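Unit 4: Surface finish and the specification sheet
Product Drawing and Specification, second-year module
Tutor: Svenja Eder
Notes revised 11 March 2022

Where we are

Last week finished with tolerances on length and diameter. This week deals with the part of the sheet that students leave until the end and then fill in badly, the finish. You will need your copy of the Pesance sheet from Unit 3. If you have lost it, Nayeli Cisneros keeps spares in the print room.

4.1 Finish is a requirement

A drawing fixes the size and shape of a part. It does not say how the surface should look or feel unless you write it down. If the finish box is left blank, the supplier will use whatever is cheapest or whatever was on the machine before your job. You cannot send the parts back for being too shiny if you never asked for anything else.

The finish entry should name the surface it applies to, the level of gloss, the colour reference and the way it will be checked. "Nice matt white" is not a finish entry. Two people will read it two ways, and the one holding the spray gun wins.

4.2 Gloss

Gloss is how much light a surface sends back in the mirror direction. A high-gloss surface gives sharp highlights and shows every scratch and sink mark. A matt surface scatters the light, so shading changes gradually across a curve. Moulders like matt because it hides small faults. Cleaners dislike it because a coarse texture holds dirt.

Gloss is measured with a meter at a stated angle. Always give the angle with the reading. The usual angle for general work is 60 degrees, with 20 degrees for very shiny surfaces and 85 degrees for very dull ones.

4.3 Colour and the light it is seen in

An off-white surface takes on a tint from whatever is near it and from the lamp above it. Two parts that match under daylight may differ under shop lighting. This is called metamerism and it causes more arguments than any other item on the sheet. State the light source under which the match is to be judged, and keep a signed sample in a dark drawer. 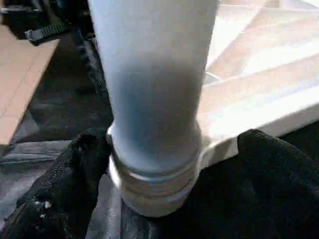 Fig. 4.1 Matt off-white cylinder with a ringed collar at its base. Compare the shading on the two surfaces.

4.4 Where two finishes meet

Many products put a dull surface next to a bright one. The line between them must be placed on the drawing. Put it at a step or groove if you can. A change of finish on a plain surface needs masking, and masking costs money and leaves a ragged edge.

Check which dimension applies before or after coating. A thread that fits bare may bind once it has been painted. Mark threads "keep free of coating" unless you have allowed for the thickness.

4.5 Case: the Tresard lamp base

Hrvoje Kelmendi brought this one in from his time at Yordanov. The first batch was 595 bases. Of these, 210 were refused at goods-in for uneven gloss. The sheet gave a gloss figure but no angle, and the two firms had used different ones. It took 32 days to agree who should pay. The sheet was then reissued with three changes: the angle, the light source and a reference sample held by both sides.

Read the full account in the module folder before the seminar.

For the seminar

Rewrite the finish box on the Pesance sheet so that it covers everything in 4.1. One side of paper.

Find a household object with two finishes. Sketch it and mark where they meet.

Bring both to Rowena Yap's group in room 3. The longer exercise on the Emitz housing is not due until April.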